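Cuiseur-vapeur Nurthorpe Keneck : notice d'utilisation
Section 6. Cuisson des viandes, poissons et légumes

Cette section concerne les modèles équipés du bac haut Praltulham. Pour le bac simple, voir la section 3.

6.1 Avant la première cuisson

1. Retirez les cales de transport et le film de protection du couvercle.
2. Lavez les paniers, le couvercle et le bac à jus à l'eau chaude avec un peu de liquide vaisselle. Rincez et séchez.
3. Essuyez le socle avec un chiffon humide. Ne le plongez jamais dans l'eau.
4. Remplissez le réservoir d'eau froide jusqu'au repère MAX et faites fonctionner l'appareil à vide pendant un cycle complet.
5. Jetez l'eau restante et laissez refroidir.

Une légère odeur peut se dégager pendant ce premier cycle. Aérez la pièce.

Attention : l'appareil consomme jusqu'à 2000 W. Branchez-le directement sur une prise murale avec terre. N'utilisez ni multiprise ni rallonge enroulée.

6.2 Emplacement

Posez le cuiseur sur un plan stable, plat et résistant à la chaleur. Laissez un espace libre derrière la sortie de vapeur et ne placez pas l'appareil sous un meuble haut. Éloignez les torchons, rideaux, vêtements et nappes pendant toute la durée de la cuisson.
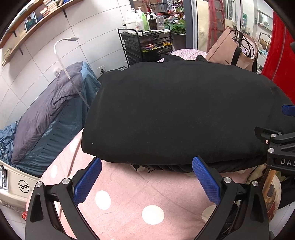 Tissu noir plié sur un drap rose à pois blancs.

Si votre plan de travail est en bois brut ou verni, intercalez une plaque rigide. Un textile plié ne convient pas comme support : il bouche les ouvertures d'aération situées sous le socle.

6.3 Préparation des aliments

1. Coupez les légumes en morceaux de taille égale.
2. Épongez le poisson et les blancs de volaille avec du papier absorbant.
3. Salez après cuisson, sauf pour les marinades.
4. Disposez les aliments sur une seule couche. Ne couvrez pas toutes les fentes du panier, la vapeur doit pouvoir monter.
5. Placez les pièces les plus épaisses dans le panier du bas, les légumes tendres dans celui du haut.

Note : les produits surgelés en petits morceaux (pois, haricots, brocolis) se cuisent sans décongélation. Décongelez toujours la viande et la volaille au réfrigérateur avant de les cuire.

6.4 Lancer une cuisson

1. Remplissez le réservoir. Le niveau MIN suffit seulement pour les cuissons courtes.
2. Installez le bac à jus, puis les paniers dans l'ordre de leur numéro.
3. Posez le couvercle, évent vers l'arrière.
4. Appuyez sur PROG et choisissez le programme : 1 pour les légumes, 2 pour le poisson, 3 pour la volaille, 4 pour le riz.
5. Réglez le temps avec les touches + et -.
6. Appuyez sur START. Le voyant passe au vert quand la vapeur est prête et le décompte commence.

Pour le riz, utilisez le bol Aoun fourni et ajoutez l'eau directement dans le bol. L'eau du réservoir ne sert qu'à produire la vapeur.

Attention : la vapeur brûle. Soulevez le couvercle en l'inclinant vers l'arrière, avec des gants de cuisine secs. Ne vous servez pas d'un vêtement ou d'un linge plié à la place des gants. 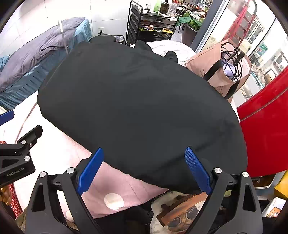 Vêtement noir plié, saisi par le bord.

6.5 Contrôle et repos

Vérifiez la cuisson de la volaille en piquant la partie la plus épaisse : le jus doit être clair et la chair ne doit plus être rosée. Si ce n'est pas le cas, remettez le couvercle et prolongez la cuisson. Laissez ensuite reposer la viande, couverte, avant de la trancher.

La fonction maintien au chaud s'active automatiquement en fin de programme. Ne l'utilisez pas pour le poisson, qui se dessèche vite.

Le bac à jus recueille un bouillon que vous pouvez garder pour une sauce ou une soupe. Videz-le avec précaution, il reste brûlant longtemps.

6.6 Messages de l'afficheur

H2O : le réservoir est vide. Ajoutez de l'eau par le bec latéral, sans retirer les paniers. La cuisson reprend seule.
CAL : détartrage nécessaire. Voir la section 8.
E6 : surchauffe. Débranchez, laissez refroidir complètement, puis contrôlez que les ouvertures du socle sont dégagées. Si le code revient, n'utilisez plus l'appareil et contactez le service après-vente.

Pour toute demande, indiquez la référence 3164, gravée sous le socle, et joignez votre preuve d'achat.

Rédaction de la section : Rasha Karam
Mise à jour : vendredi 23 février 2024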